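Timosard recalls divided storage boxes over hinge pins

Mar 17, 2009

Timosard is asking customers to check the hinges on its small divided desk boxes after some lids came away from the base. Up to 1,000 boxes sold since November may be affected, the company said.

The recall covers the model sold under the Suso name, with a pale pink lid and a shallow white tray split into three compartments. Boxes in other colors use a different hinge and are not included.

The lid is held by two small pink hinges along the back edge. In the affected boxes the pins were cut too short, and they can work loose when the lid is opened all the way. The company has received 38 complaints. No injuries have been reported.

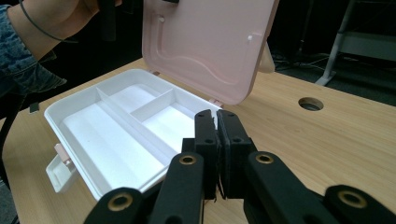
Owners can test a box at home by emptying it, opening the lid fully and pressing lightly on each hinge. If either one moves, the box should go back to the store – a receipt is not needed. Verschueren stores will exchange it or give a refund at the service desk.

"Most of the ones we get back are still in one piece, but the lid wobbles," said Anouk Van Rooij, who handles returns at the Verschueren store in Dretia. "People keep thread and beads in them, so a loose lid means everything ends up on the floor."

Replacement boxes with longer pins are expected in stores in two weeks. The latch on the front has not changed, and the price stays the same.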